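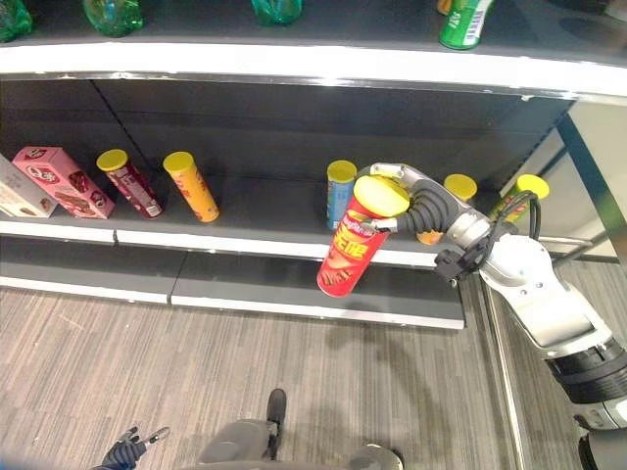
Chip canisters and a snack box on the middle shelf of a store unit, with drinks on the shelf above.

How Store Shelves Are Arranged

Last updated: 26th July

A store shelf has one main job. It holds products where shoppers can see them and reach them. The way the products are placed follows a set of rules, and the people who stock shelves learn these rules when they start work.

The parts of a shelf unit

A shelf unit is a tall frame that holds several flat shelves, one over another. Each shelf is called a tier. The upright panel behind the tiers is the back panel. It stops products from falling out the other side.

Along the front edge of many shelves runs a narrow strip called a price rail. The middle shelf in the photo has a white one. Price labels slide into the rail or clip onto it. A label normally sits directly under the product it belongs to, so a product that gets moved can end up over the wrong price.

Grouping

Products of the same type are kept together. Canisters go next to canisters, and bottles go next to bottles. A shopper who wants a drink can then look at one shelf and ignore the rest.

Color helps too. Chip makers often give each flavor its own color. In the photo there are red, yellow, blue and orange canisters, and the difference shows even before the words can be read.

Facings

A facing is one product at the very front of the shelf, turned so its label points at the shopper. If three blue canisters stand side by side at the front, that is three facings. If the same three stand one behind another, that is only one facing.

Stores write all of this down in a drawing called a planogram. The planogram gives every product a place and a number of facings. At the Medham store, which this page uses for its numbers, the snack aisle planogram lists 281 products.

Gaps

A gap is a stretch of shelf with nothing on it. Gaps appear when products are sold, moved or not yet put out. There are 2 ways to deal with one:

Restocking — new products are brought from the stockroom and placed in the gap.

Fronting — products at the back of the shelf are pulled forward to the edge. No new products are added.

Standing and lying down

A canister has a flat base, so it can stand upright on a small area. A can or bottle lying on its side can roll. It also takes up more shelf, and its label may face the wrong way. Stockers set these items upright again when they front the shelf.

Try it

Use a bookcase or kitchen shelf and some empty boxes and cans. Draw a planogram first, then stock the shelf to match it. Remove a few items, front the shelf, and compare it with your drawing.

Contact Gotach Learning Pages | © Gotach | Back to top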